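Speaker notes: Seating a CPU without fear
Friday session, Stindison repair evening

Opening (keep it short!)
Hi everybody, I'm Joelle Twal, and I get way too excited about processor sockets. Ask who has swapped memory before, then ask who has swapped a CPU. Fewer hands, every time. Tell them it's mostly lifting a frame and setting a square down flat.

Slide 2: The open socket
Frame up, lever up. Look at the label XDP_CPU printed on the green board, right there through the open frame. I love that stuff. 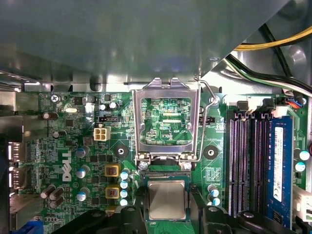
Do you have to push the chip down?
You let it rest under its own weight, and the lever does the pressing later.

Slide 3: The whole tower
Lay the case on its side, panel off, so the board is flat and you're working straight down. Point out the memory slots to the right of the processor, and the blue plastic on the drive bays. Remind them: unplugged first, then touch bare metal.
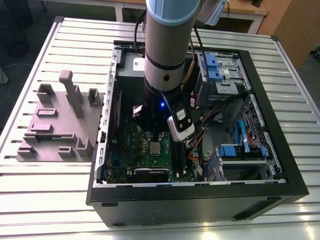 Sandro Piras wrote to me after the May talk that he'd always done this with the tower standing up, and that laying it down saved his wrists and probably one socket. Read that bit out, it gets people nodding.

Slide 4: Practice before the real thing
A gray plastic mock board is such a good way to learn! Big raised shapes, no pins to bend. Hold the chip by its edges, and keep fingers off the contacts.

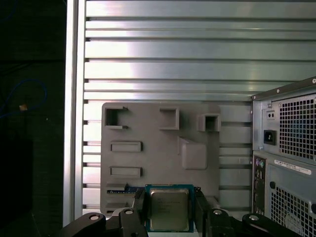 Then do it again, slower. My own first try took 23 minutes and I was sweating. Find the corner mark on the chip, match it to the socket, stop if it rocks.

Slide 5: Seated
Metal side up, sitting in the socket. Pause here and let them look.

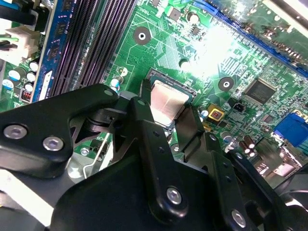

Hands-on part
Pairs, one board each, Farouk has the spare paste. Swap partners after the first go. Leave time for questions about coolers, there are always questions about coolers!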